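Start | Tagebuch | Archiv | Kontakt

Tagebuch, 23. Januar 2019

Sauerteig, Ansatz Kavel. Gestern Abend aufgefrischt, Verhältnis 1:2:2, Roggen 1150.
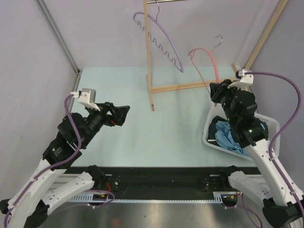
Um 6:40 Uhr hatte der Ansatz sein Volumen verdoppelt, pH 4,1. Für den Hauptteig 480 g Weizen 1050 und 263 g Wasser in der ersten Zugabe, Rest nach der Autolyse. Teigtemperatur nach dem Kneten 25,5 °C, Sollwert 26. Der Kellerraum ist im Januar zu kalt, die Stockgare verlängert sich entsprechend. Im Juli war derselbe Teig nach drei Stunden reif.

Gebacken bei 250 °C fallend auf 210, Gesamtzeit 47 Minuten. Auswaage nach dem Abkühlen: 823 g. Krume gleichmäßig, unten links eine Verdichtung, vermutlich beim Formen entstanden. Nevzat Çınar hält die Stückgare für zu kurz. Möglich.

Nächster Versuch mit fünf Prozent mehr Wasser, sonst unverändert. Das Thermometer vorher in Eiswasser prüfen. Svetozár Havlíček wegen des Roggenschrots anrufen.

Kategorie: Brot & Protokolle

Letzte Einträge
Ansatz Kavel, Woche 2
Autolyse mit und ohne Salz
Backstein oder Stahl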